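About Todetti

We make email and follow-up software for people who would much prefer to be doing something else with their afternoon.

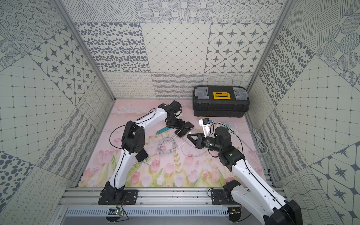 It all began with a spreadsheet. Amedeo Bortolotti was helping a small garden supply shop in Clidulport keep track of its customers, and every August he would sit down and write to each of them by hand, all 411, to ask whether they wanted their usual fall order. He liked the writing part (he still does!) but the copying and pasting wore him out, so he put together a little tool that sent the first note, waited a few days, and then sent a second one only to the folks who hadn't answered. The shop next door asked for it, and then their supplier did, and before long there was a company with a name and a rather noisy coffee machine.

Today nearly 2327 businesses use Todetti to welcome new customers, remind them about appointments and check in after a sale. Many are very small – a dance studio, a dentist, a family that rents out canoes – and we build with them in mind. You can set up your first sequence with Sawatzky, our drag-and-drop editor, and if you get stuck you can write to us and a real person on the team will write back, usually with more detail than you asked for.

We've stayed in Clidulport, upstairs at 111 Druratska Street, and we're always happy to have visitors. Ring the lower bell, as the upper one hasn't worked in ages, and give us a minute to get down the stairs.

Page last updated 2/15/25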